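Notes on the Sturent Hand-Held Gripper Kit

Readers of this blog will be aware that I have been assessing hand-held grippers for our laundry-handling work at Silwood since May. The Sturent kit, supplied to us through Skarnthorpe, is the third product to be considered, and the first that I would be prepared to recommend with only minor reservations.

The kit weighs 183 grams more than the Teixeira model reviewed previously. This is noticeable after a long session, though the grip itself is better balanced. The fingers have a mesh-textured surface and are intended for soft goods, such as towels and thin garments.

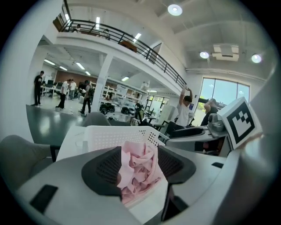

The gripper holding a pink cloth, with the perforated basket behind.

My colleague Genivaldo Seixas completed 11 sessions with the kit and reported that thin fabric seldom slipped. Replacement fingers are sold in sets of two and may be changed without tools. The printed guide is less satisfactory - the section on marker alignment refers to an earlier version of the housing and should be revised.

Support requests were answered within three working days. The hire terms permit an extension of two months, and we have applied for one.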